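Workshop notebook, bedroom bay
17th January
Entry by Đạt Doãn

Carried on with the room reset sheet for the bedroom bay. Purpose of today's work: fix the order of jobs between one use of the room and the next, and settle the wording of steps 1 to 6 so that two people reading the sheet end up with the same room. The old sheet (the Tiêu version) has "tidy floor" as its last line, after the bed and the sofa bed. Moved to the front.

Materials
Black bags from the Prosell box. Carpet cleaner, Denora, unopened. Lint roller. Clipboard with the old sheet, marked up in red.

Floor
Litter first, before any linen is touched. Dragging a duvet or a throw over a carpet with wrappers on it moves the wrappers under the bed base, and they stay there until somebody moves the bed. The open carpet between the bed and the sofa bed is where most of it ends up. Bag goes down on the floor, mouth open, close to the largest item, and everything is brought to it. Working from the far wall back towards the door saves crossing the same patch twice.

Bottles go in with caps on. The green-label bottle with the white cap was lying on its side, paper bag to the right of it, snack wrapper flat on the carpet in the lower middle of the view. Flat wrappers are the ones that get missed: the gold and reddish-brown print is not far off the carpet colour under a warm lamp. Sheet now says to look once from standing height and once from a crouch. 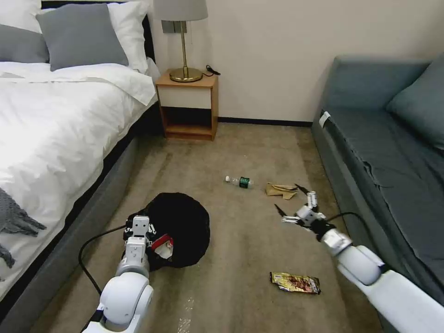 Stains
The carpet has faint darker marks which are not litter and do not come up with the roller. Not treating them under this sheet. Denora to be tried on the offcut first, left overnight, checked for a pale ring. If the offcut is clean, one mark to be done and the result entered in this book before any of the others. Last September's attempt with the Kulel foam is on page 131 and should not be repeated.

Bed
Duvet pulled square to the base, then pillows, then throw. The old sheet gives "four pillows, neat", which is no use. New wording: whites behind, greys in front. The dark grey throw goes over the lower part of the duvet, fringe hanging free and combed out by hand. Tassels folded under leave ridges that show through after a few hours.

No decision yet on whether the throw counts as linen or as decoration. It matters for the wash log and for nothing else. Left as linen.

Nightstand
Lamp stays where it is. The cord and its small plug have no agreed place; they sit on the top to the right of the lamp base and are easily swept off by a sleeve. Proposed: coil the cord and keep it in the open cubby when the lamp is not in use. Have not tried this for a full day. Dusting the top comes after the bed, as shaking out the duvet puts lint on it.

Sofa bed
The dark slate sheet wrinkles as soon as anyone sits. Smooth by hand from the backrest forwards and stop there — ironing it is not worth the time. Teal cushion back against the backrest. The small white tag on the front edge of the seat is to be left on; somebody cut one off the other unit and we could not match the cover afterwards.

To do
Retype sheet with the new order: floor, bed, nightstand, sofa bed.
Stock number 666 on the bag order is wrong, should be 310. Tell stores.
Cut a second carpet offcut for Denora.
Ask who has the spare lint roller refills.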